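Economia Doméstica e Têxteis do Lar
Apontamentos da aula 3: dobrar em casa, fora do roupeiro de exposição

Leitura prévia: Jaruwan Wannasri, capítulo sobre armazenamento de malhas e atoalhados (fotocópias na reprografia, pasta 341).

1. O que a literatura promete

Os manuais de arrumação partem quase todos da mesma mesa: retangular, lisa, vazia, à altura da anca. O método Stanside, que muitos de vocês já viram em vídeo, pede três dobras no comprimento e duas na largura, e garante que a peça fica de pé na gaveta. O método Rutia pede menos dobras e mais alisamento com a mão. Ambos afirmam poupar espaço. Nenhum dos dois diz em relação a quê.

Wannasri é mais prudente. Comparou 513 peças dobradas por pessoas sem treino e concluiu que a diferença de volume entre métodos era menor do que a diferença entre duas dobras da mesma pessoa. Convém ler a tabela dela antes de repetir em exame que um método "rende mais". O inquérito Berklow, citado em todo o lado, não mediu volume nenhum: perguntou às pessoas se estavam satisfeitas.

2. A superfície

Na prática dobra-se onde calha: na cama, no sofá, na mesa onde se come. A mesa redonda é um caso mal tratado nos manuais. Não dá aresta para alinhar a bainha, e uma peça grande cai pela borda e puxa o resto consigo. Se a toalha de mesa for acolchoada, as costuras do losango enganam o olho, que as toma por linha de referência. Uma superfície brilhante junto à janela traz outro problema: o reflexo apaga os vincos de um tecido claro, e só se dá por eles ao tato.

Acresce que a mesa raramente está livre. Caixas, sacos e embalagens ficam do lado oposto e reduzem a área útil. Wannasri recomenda desimpedir tudo primeiro. É um bom conselho para quem tem onde pôr as coisas.

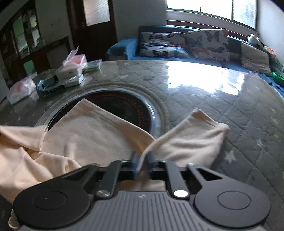 3. A ponta e o painel

Regra corrente: começar pelo painel maior, estendê-lo, e só depois trazer as pontas. A regra serve para toalhas. Numa peça com abertura ou aba, levantar a ponta antes de assentar o painel ajuda a perceber de que lado está o direito. O folheto Prasertsri chama a isto "erro de principiante", sem apresentar um único ensaio.

Sobre placas embutidas no tampo: confirmar que estão desligadas e frias antes de pousar qualquer têxtil. Este ponto não está em discussão.

4. Para a próxima aula

Tragam uma peça grande, macia e de cor clara. Dobrem-na em casa em duas superfícies diferentes e anotem a altura da pilha em milímetros. Não escrevam "ficou melhor"; escrevam o número. Quem quiser defender o Stanside pode fazê-lo, com medições.

Leitura facultativa: fotocópias da pasta 885, sobretudo as notas de rodapé.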